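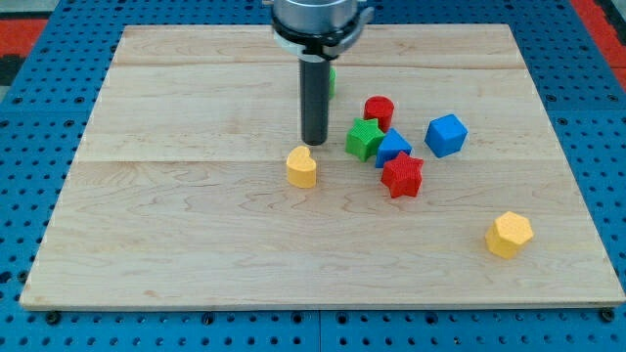
How often should a planted balcony on a tower block be looked over?
Twice a year is what I go by, once after the winter storms and once before the leaves drop, plus a quick look any time the flat below reports a damp patch.

Right, on to Sisonmont. My round of the garden terraces, Mon 3 January, floors 3 to 17, with Krum Matić holding the keys and most of the biscuits.

1. Planter fixings – OK
All tight. I gave every bracket a good shove and nothing budged. Two bolts on floor 9 have surface rust, so I've put them down for a wire brush and a lick of paint.

2. Drain outlets – ACTION
Floor 12 was clogged solid with birch leaves (I do wish we'd gone for evergreens up there!). Cleared by hand. The Floteo grilles lift out easily enough but they're a pig to get back in with cold fingers.

3. Soil level – OK
Should sit a hand's width below the rim. Floor 5 has been topped up too high by somebody keen, and I've asked Danica Obradović to scoop it back before the spring planting.

4. Glass balustrades – OK, one comment
No chips or cracks. The rubber strip on the east corner of floor 14 is coming away, up to a metre of it. Jandico fitted these so I've emailed them.

5. Waterproof layer – NOT CHECKED
Couldn't get at it without digging, and I'm not digging in January. It's booked for March.

6. Tree ties – ACTION
Lovely to see how much the pines have thickened up, but the ties are now biting into the bark on floors 7 and 8. Loosen all of them, please, and swap the wire ones for webbing.

7. Access hatch, roof garden – FAIL
Won't lock. Barry Blackburn has taped a notice on it for now – new latch ordered, and the roof stays shut to residents until it's on.

Copy to Drita Karagiannis at the site office.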